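Home | Modules | Handouts | Timetable | Contact

Introduction to Handling and Automation
Handout 6: Notes on the open day at Zindalthorpe
16 Mar 2021

Shares 20 | Comments 2

These notes go with the visit to the Zindalthorpe workshops and should be read before the seminar. If you came along, use them to fill the holes in your own notes. If you missed it, come to the next one in June, it really is a lovely thing to see up close!

1. What we went to see

The open day had several stands, but we spent nearly all of our time at the Gonico bench, where the subject was hand-held grippers. You will remember from Handout 5 that there are several ways to teach a robot arm a task. You can write the motions out, you can drive the arm from a distance, or you can take the gripper off the arm altogether, put it in a person's hand and record what the person does with it. The Gonico bench was all about the third way, and I have been wanting to show you this since the start of term.

The task on the bench was as plain as could be: a clear plastic cup on a wooden table, and a gripper with two fingers. Pick up the cup, put it down somewhere else. Please don't be put off by how simple that sounds. Most of what we cover in the second half of the module is hiding inside it.

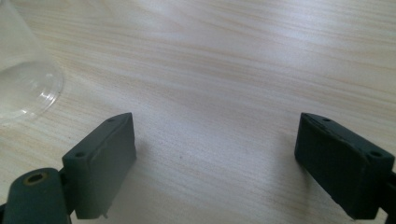 A full session at the bench is 140 goes at the same task, and the person doing it is asked to vary the approach each time: from the left, from the right, a bit high, a bit low, quick, slow. A session made up of perfect copies would teach the arm very little about what to do when it arrives slightly off line. I liked this point very much, and it links back to our talk on spread in training data (Handout 3, section 4). Bring your notes on that.

2. The viewpoint

The camera rides on the gripper itself, looking out past the fingers. So the recording holds what the gripper "sees", and when the same gripper and camera are later fitted to an arm, the view is very nearly the same one. The person's face, arm and shoulder hardly matter. Somebody in our group asked how the system knows where the hand is in the room, and the answer was that it works this out from the movement of the picture, together with a small motion sensor in the handle. We will do the sums for this in week 9. They are nicer than they look.

Two things to think about here:

- When the fingers are wide apart, how much of the table can the camera see between them? What happens to that view as they close?
- The cup may slip partly out of view during the approach. Does the arm need to remember where it was?

For the second one, have a look at the Morikawa method in the reading pack. It keeps a short memory of past views. It is a bit heavy going in the middle, so read the opening and the results first and then go back.

3. Why a clear cup?

My favourite part of the day. Clear plastic is hard for a camera. You look at the cup and a good deal of what you get is the table behind it, slightly bent, plus a few bright glints along the base. A depth sensor may miss the wall of the cup completely and report the table instead. Add a pale table top with light bouncing off it and you have a properly awkward case, which makes it a very good teaching case too.

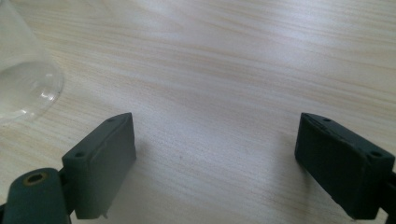
The Amaletti stand next door took the opposite line and worked only with painted blocks under fixed lamps. Their arm was fast, wonderfully so, and I would happily have watched it all afternoon. But ask yourself what it would do if we switched the lamps off, or swapped a block for a cup. Neither stand is "right". One has a narrow job and does it at great speed, the other wants to cope with a kitchen.

4. Fingers

Have another look at the shape of the fingers when you write up. Blocky, with broad flat inner faces, and screw holes in the top. Flat faces are forgiving with a box. On a round cup they touch along a thin line on each side, so think about what that does to the grip, and about how hard you can squeeze thin plastic before it gives. A softer pad would help with one of these and might make the other worse. Try it at home with two rulers and a yoghurt pot (empty, please).

5. To prepare for the seminar

- Read pages 140 to 153 of the reading pack.
- Write half a page on either the viewpoint or the clear cup, whichever you enjoyed more.
- Bring one household object that you think would be hard for a two-finger gripper, and be ready to say what makes it hard.

The seminar is in room 153, and the handout for week 7 will go up on the module page afterwards.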